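Drained weight on small cans - pantry spreadsheet
Pantry and Cold Storage > Labels and Stocktaking

flinwood55
I log tinned goods by drained weight. One of my short cans reads "Serv. size: 1 can, drained (113g)", with 29 g protein and 130 calories. Do you record the panel figure or weigh the contents?

D. Selvanayagam
Panel figure. Weighing means opening the can, and then it is no longer stock.

Anselmo_L
Disagree. I weighed 36 cans from one case in June and the spread was wide enough to matter. Enter your own mean.

D. Selvanayagam
For a production kitchen, fine. For a home cupboard the error is smaller than the last spoonful left in the can.

usutwood_2
Separate point: keep fruit off the same sheet. Pomegranates vary too much in size to carry a unit weight. I use a grams column and leave the count blank.

flinwood55
Fruit is on the same sheet at present. Colour coding by row: grey for cans, red for fruit. Table as of Sunday, cans and fruit together: 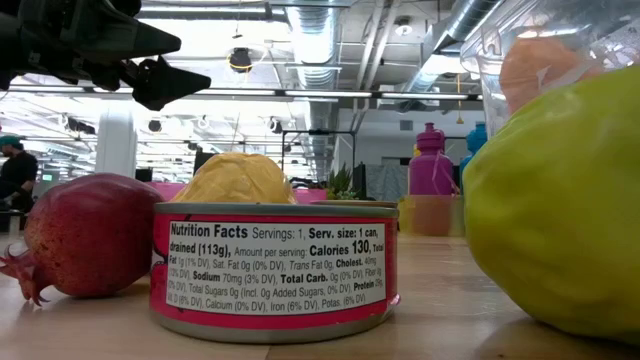
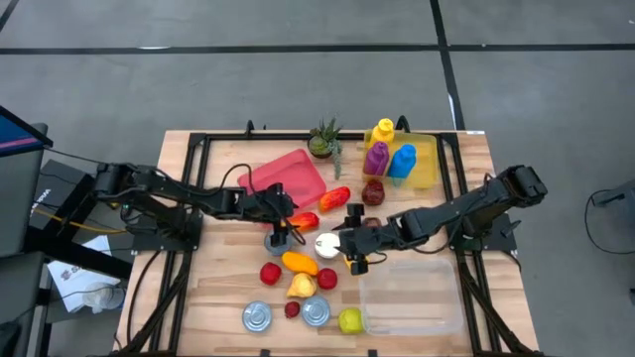
Anselmo_L
Split the sheet. Cans go by date, fruit by condition - different sort keys, and one filter will not serve both.

D. Selvanayagam
Agreed on that much. I still would not weigh the cans.

W. Villanueva
Does the sodium figure on a "drained" panel include what is in the liquid?

D. Selvanayagam
The figure applies to the serving as stated, so with a drained serving the liquid you pour off is left out. If you use the liquid in cooking, add a separate line for it and mark the sodium as unknown.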